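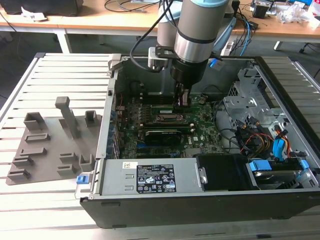
Have you ever wondered what your computer is doing while you wait for a game to load? I wondered about it so much when I was a kid that I took the side off my uncle's old one (with permission, mostly). I expected magic and I got a box of parts, which I liked even better! The biggest part is the motherboard, a flat green sheet that everything else plugs into. Look near the top of it, right where those narrow black fingers are pointing, and you'll find a row of memory slots. Remember those slots, they're the stars of this page.

Memory is where a computer keeps the stuff it's busy with this very second. I like to think of it as a desk. When you do your homework, you pull out your book, your pencil and your paper and spread them out where you can reach them. A big desk lets you have lots of things out. On a tiny desk you keep putting one thing away to make room for the next, and everything takes ages.
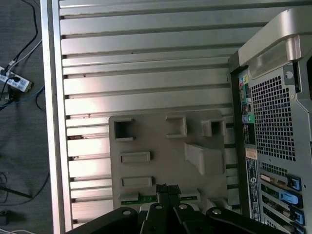 So where do all the things live when they're not on the desk? In the drawer! The computer's drawer is called storage, and in lots of computers it's a hard drive. Your photos and saved games stay in there even when the power is off. Memory forgets everything when you shut down – like someone sweeping your whole desk clean at bedtime. That's why grown-ups keep telling you to save your work. I once lost a 1000-word story about a dragon called Flakitz, and I'm still a bit sad about it.

Now we need somebody to sit at the desk, and that's the processor. It does the adding, the comparing and the deciding, and it does them so fast that I can't really picture it. All that work makes it warm, so it usually wears a metal heatsink with thin fins, which spread the heat out into the air.

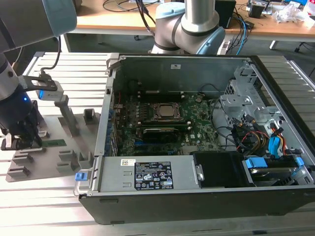
The memory itself comes on a long thin card called a module. Along one edge it has a row of little metal contacts, and a small notch that isn't quite in the middle. The notch is there so you can't put the card in backward. Clever, right? If it doesn't line up, you turn it around and try again, and you never, ever force it.

Please don't open a computer on your own, though! Ask a grown-up first, and pull the plug out of the wall before anybody touches a screw. The power supply is a metal box inside the case, and that one stays shut, even for grown-ups.

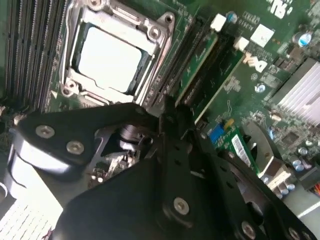 Brundex wrote in to ask, "If I put in more memory, will my computer be smarter?" Good question, and the answer is no. It gets a bigger desk, but the same somebody is sitting at it.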